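Wiping down serving trays between uses, cloth or paper towel?

urar_19
Posts: 348
we put out snacks on plastic trays, buns mostly. crumbs get stuck in the corners where the rim curves up. cloth just pushes them around. what do you all use

Pavari
Posts: 2,000
Cloth. Damp not soaking. Paper towel shreds on the rim and then your picking that out too

liao885
Disagree, paper every time. A cloth that sat out all day is worse than crumbs imo

Pavari
so change the cloth?? I go through a few a day, hot wash, done

liao885
sure if you have the laundry for it. we dont

urar_19
ok mine for reference, pale green one, blue cloth
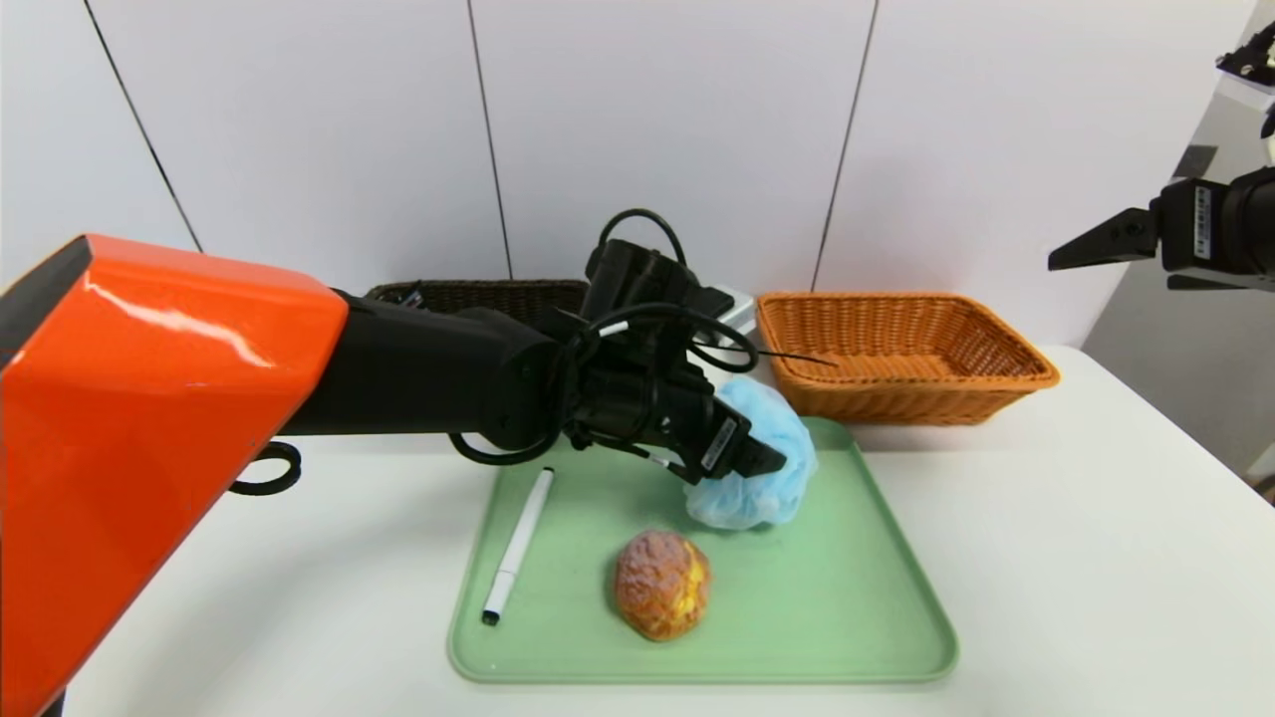

also the baskets, do you line them? wicker holds onto sugar like crazy and I cant exactly rinse it

Pavari
Line them. Napkin or parchment, shake it out after. Dry brush for the weave

liao885
parchment +1. and keep pens off the food tray lol, get a cup for them

urar_19
fair. will try the damp cloth first, paper if it smears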